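Chore Desk: can they do it yet?

Short one this month, I'm writing it on Sunday night and the deadline was Friday. Bear with.

The question I get most from readers is still the same one. When can I buy a thing that does the housework. Answer as of May: you can't, unless by housework you mean vacuuming a flat floor with no socks on it. But the gap is closing in odd places and not closing at all in others, so a quick tour.

Shop floor first. Went out to the Brinberg plant, where they've had arms unloading totes for a while now. Good at it. Same tote, same height, same light, all shift long. The line lead told me they log 181 totes before somebody has to walk over and fix something, up from 40 last spring. Then a supplier switched to a bag with a drawstring and the whole cell sat idle until lunch. A drawstring! They taped the strings down in the end. So a person now tapes strings for a machine that was bought to save a person. They're working on it.

Iltport next. Small outfit, twelve people, laundry only. They can fold a towel. They can fold a T-shirt if you hand it over flat, in which case you've done the hard part yourself. Fitted sheets, no. They laughed when I asked. Best time I saw on a bath towel was 16 seconds, and I'd call the fold a good one. Would not have been embarassed to put it in my own closet. Getting the towel out of a heap of other towels took a lot longer than the folding did, and that's the bit they want to talk about least.

Tamard does kitchens and wouldn't let me in. Their newsletter says "dishwasher ready." Ready for what, I've asked twice. Will report back.

Which brings me to living rooms, my own pet subject, and the one I think people have wrong.

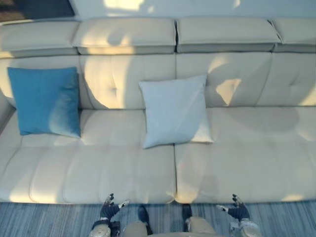
Tidying a couch sounds like the easy chore, the one you'd give a six year old. Straighten the cushions, stand the pillows up, done in a minute. I used to put it at the bottom of my difficulty list and I've moved it up twice. Start with light. Sun in patches all over cream leather, one seat cushion mostly in shade and the other with bright bands on it, and a camera has to work out which edges are couch and which are only shadow. Then the pillows, a teal one upright at the end and a pale blue one leaning a bit near the middle. Is the leaning one wrong? Some households would say yes, mine would say leave it alone. There's no spec for tidy. Brinberg has a spec for everything, down to the tote handle.

And soft stuff moves when you press on it, so where you grab a pillow is not where you end up holding it. Aguirre's people have a decent writeup on this, dry but readable, ask me for the link and I'll send it round. Their view is that hands with fingers will win in the home and simple grippers will keep the factory. I half agree. Fingers cost a fortune and they break.

My current scorecard, subject to change by next issue:

Totes: yes, mind the drawstrings.
Towels: yes, slowly.
Dishes: they say so.
Couch: not yet.
Fitted sheets: ha.

Reader mail is piling up, mostly about lawn mowers, will get to it next time. If you work somewhere that has one of these things on the floor and you're allowed to talk, please write in. I'd like teh boring details most of all, how often it stops and who goes over to restart it.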